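4.2 Table linen and the shared meal

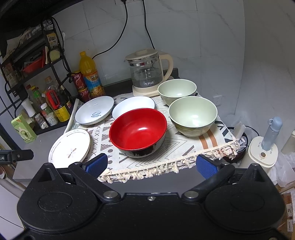 Figure 2. Tableware on a patterned, fringed cloth.

Espinoza objects that cloths of this kind say little about the meal itself, as many households leave them on the table from one week to the next. We accept the point for weekday meals. In our interviews, though, the cloth came up most often when people talked about guests.

We coded 757 diary entries from households in Skavik, written in December. Each entry named the meal, the people present and anything put on the table before the food. Entries that named only drinks were left out. Two coders read every entry, and disagreements were settled by a third reader, Sabina Trnka.

Printed cloths with a fringe were described as "the good one" even where the household owned a more expensive plain cloth. Price did not seem to matter much. Older respondents linked the fringe to cloths their mothers had made or mended, and several said they disliked washing it because the knots pull tight. Younger respondents talked about pattern and about whether stains would show.

The dishes were a separate matter. Respondents rarely tried to match bowls to plates, and a bowl in a strong color was often kept in use long after the rest of its set had broken. Kuster found the same habit in an earlier study of rented homes, but read it as a sign of thrift. Our diaries give some support to that reading. They also include 5 households that bought single bowls on purpose, and we return to these in Section 5.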